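Location de vacances : le ménage et le linge sont-ils vraiment obligatoires en plus ?

Posté par olidum_voyage

Bonjour, nous avons réservé une maison pour 3 nuits en mars, à côté de Brollgate, en passant par le site Pestia. Le prix affiché me convenait, mais le contrat arrivé ensuite mentionne un forfait ménage et la location des draps, plus une caution de 300 euros. Rien de tout ça n'était dans l'annonce, ou alors je suis passé à côté.

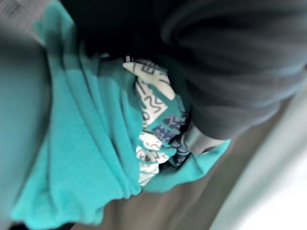 J'ai écrit au propriétaire, qui me répond que c'est « l'usage dans la région ». Est-ce que je peux refuser le forfait et apporter mes draps ? Nous serons 2 adultes, sans animaux.

Merci d'avance.

2 réponses

Teoh

Tout dépend de ce qui était écrit au moment de la réservation. Ressortez le mail de confirmation et regardez la ligne « frais ». Si le ménage y figure, vous l'avez accepté. S'il n'apparaît que dans le contrat envoyé après, contestez par la messagerie du site et pas par téléphone, pour garder une trace.
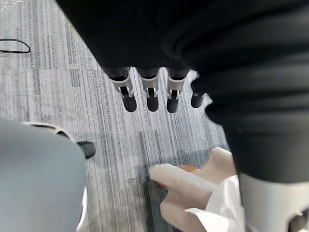
Doigts articulés au-dessus de la moquette

Pour les draps, c'est en général négociable. Demandez quand même les dimensions des lits avant de partir. On s'est retrouvés une fois avec des draps de 140 pour un lit de 160, pas très agréable.

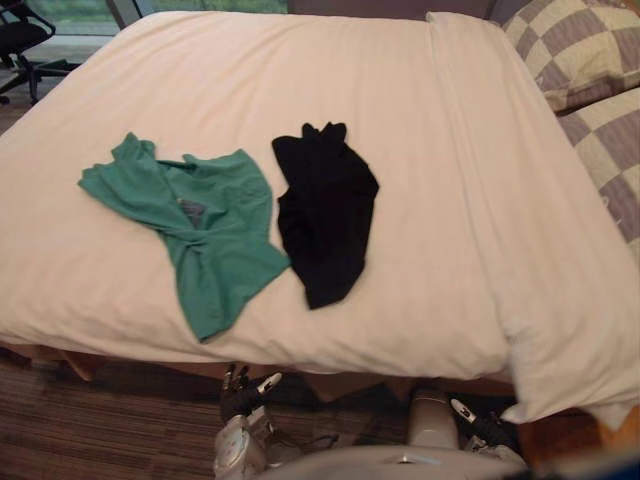
Temps de lecture : 2 min

La caution, c'est autre chose, elle est presque toujours demandée. Faites préciser par écrit le délai de restitution. Chez moi elle est revenue au bout de 28 jours, après deux relances.

valise_rouge

Pareil l'an dernier, j'ai payé et puis voilà.
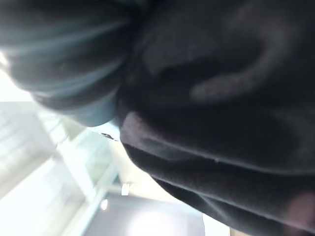

Je rajoute un truc sur l'état des lieux : à l'arrivée, faites le tour des pièces avant de défaire les bagages et envoyez vos remarques le soir même. Regardez les matelas, la vaisselle, le chauffage. Au départ, vérifiez bien les lits, un vêtement sombre en boule comme celui de la photo, ça s'oublie facilement dans un coin de chambre. Le propriétaire m'a renvoyé un gilet à mes frais, et le colis m'a coûté plus cher que les draps.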